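# Turngate Care Label Set

Print this page | E-mail this page

Turngate is a table of washing and drying instructions copied from the sewn-in labels of household textiles: sheets, towels, curtains, laundry bags, cushion covers and similar goods. It has 1,127 rows, one per label. Clothing is left out.

The set was put together for people who write sorting guides or small lookup tools for shared laundry rooms. Siltent, the lookup script in the `tools` folder, reads the main file directly and needs no setup.

## Files

- `labels.csv` is the main table, in UTF-8 with commas.
- `symbols.csv` matches each symbol code to a short plain meaning.
- `rejects.csv` holds 268 labels that were too faded or too badly torn to read in full. They are not part of the row count given above.
- `tools/siltent` is the lookup script.

## Columns

`labels.csv` has 11 columns. The ones most people use are `item_type`, `fiber_text`, `wash_max_c`, `bleach`, `tumble`, `iron` and `notes`. Temperatures are in Celsius because the labels print them that way. Where a label gives only a symbol with dots, the value in `wash_max_c` comes from `symbols.csv` and the `source` column says `symbol`.

`fiber_text` keeps the wording of the label, including spelling mistakes. The cleaned version is in `fiber_norm`. Mesh goods are entered under the fiber name alone, and the weave goes in `notes`.

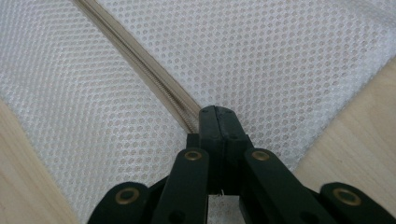 What should I do when the label and the symbol disagree?

Use the lower temperature. The table keeps both readings, the printed one in `wash_max_c` and the symbol one in `notes`, and Siltent returns whichever is cooler.

## How the labels were read

Each label was typed in twice, at separate sittings, and the 2 versions were compared. Rows that differed were checked against the label again. If the label still couldn't be settled, the row went to `rejects.csv`.

Symbols were coded from a printed chart kept beside the keyboard. Older labels sometimes use a hand-wash symbol with a temperature under it. These are coded `HW` and the number is kept.

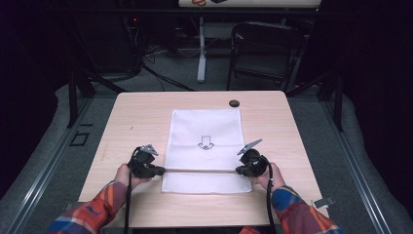
Labels with text in several languages were entered in English only where English was present. Otherwise the first language on the label was used and the `lang` column was filled in. Maker names were dropped before release.

## Known problems

- Curtains are underrepresented. Many had no label at all.
- `tumble` is blank on labels that say only "dry flat" or "line dry." Blank does not mean tumble drying is allowed.
- The first release used "cotton blend" for anything with cotton in it. This was corrected in February, but copies bundled with Prorex still have the old values.

## License

Free to use and change, with credit to the Rizk label project. Corrections are welcome as a plain text file giving the row number, the column and the new value.

Print this page | E-mail this page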